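Towel on a bar won't dry, and what to do with the tray

Kiltar2255
The bathroom has a grey wall, a towel bar and a marble-look counter next to it. We use thick looped towels and they still smell damp by evening. There is also a dark tray on the striped carpet, and I can't decide where it should live.
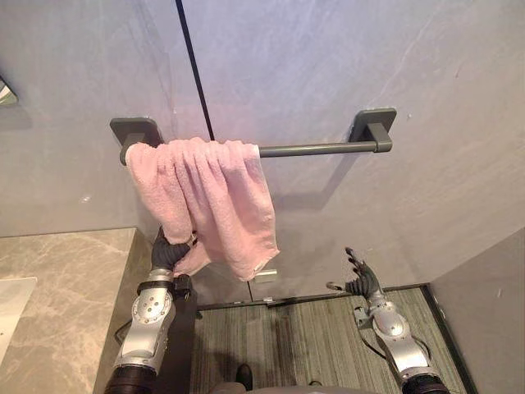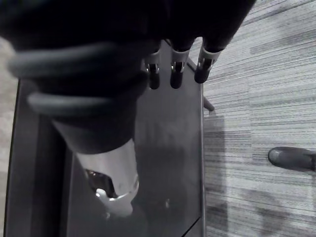
Replies

Wouters
Your pink towel is bunched up on the left of the bar. Spread it over the full width — one layer, no folds — and it should dry much faster. Trim the frayed corner before it pulls.

galtavness
open a window

Preser
Agree with Wouters. Wash them without softener for 2 washes as well. I'd stand the tray on its edge in a cupboard.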